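Millier Home
Living Room / Accent Chairs / Tinen

The Tinen Barrel Chair
Gray upholstery, wraparound back, one seat cushion
By Millier

A chair for people who sit sideways. We know who you are. You have been told since childhood to put both feet on the floor, and you have gone through three armchairs proving that you won't. The Tinen has a wide back that curves around behind you and comes forward on both sides, so wherever you end up facing, there is something to lean on.

It took our designer, Keir Tennant, 17 sketches and one fairly quiet October to arrive at the curve. The first version was so deep that visitors had to be helped out of it. The second was so upright that Keir's own mother described it as "a chair for waiting in." The one we sell sits between the two, a little closer to the first.

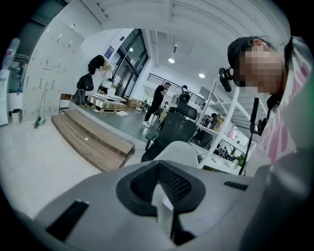
Fabric

The cover is a plain weave in a gray we call Kaplan. It's a mid gray, a bit warm, and it gets along with most walls. We tried a second gray that was four percent cooler and argued over it for a month, after which no customer could tell the two apart. Kaplan won because we had more of it.

The seat cushion cover unzips. Wash it cold, by itself, and put it back on while it's still very slightly damp. You will think it has shrunk. Keep pulling. The back is fixed and takes a damp cloth and mild soap. For coffee, blot. For red wine, blot faster. For ballpoint pen, turn the chair toward the wall.

Cushion

Foam core with a fiber wrap, rounded at the front edge so it doesn't press behind your knees. It will feel firm for the first couple of weeks. After that it gives a little and stays there. If you have a favorite side, flip the cushion now and then or the chair will start to look like it's listening to someone.

Who it's for

Reading, phone calls, putting on shoes, holding the clothes that are too clean for the hamper and too worn for the closet. We get a lot of letters about that last one. The Tinen holds about 5 days of outfits before they start sliding down the back.

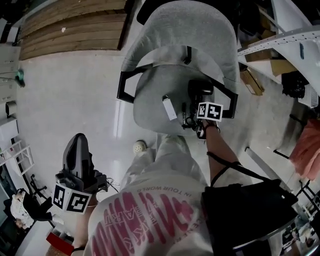
The Tinen seat and wraparound back, seen from above.

Assembly

The chair ships in one box with the legs off. Each leg screws in by hand. There is no tool in the box, which has led several buyers to call us and ask where the tool is. Put the chair on its back on a rug, turn the legs clockwise until they stop, and then stop too.

Felt pads are included for hard floors. Stick them on before you turn the chair over.

Delivery and returns

Curbside delivery is free within 100 miles of our warehouse and $200 beyond that. Returns are accepted for 30 days if the chair is clean and has all its legs. Please keep the box, even though it's enormous and you'll want it gone by dinner.

Goes with

Forkolex footstool, same Kaplan gray. Works as a footstool, and also as a side table for anyone with steady hands and a tray.

Page updated March 20, 2021. Kaplan is in stock. The mustard is not coming back, and we'd ask you to stop writing to Keir.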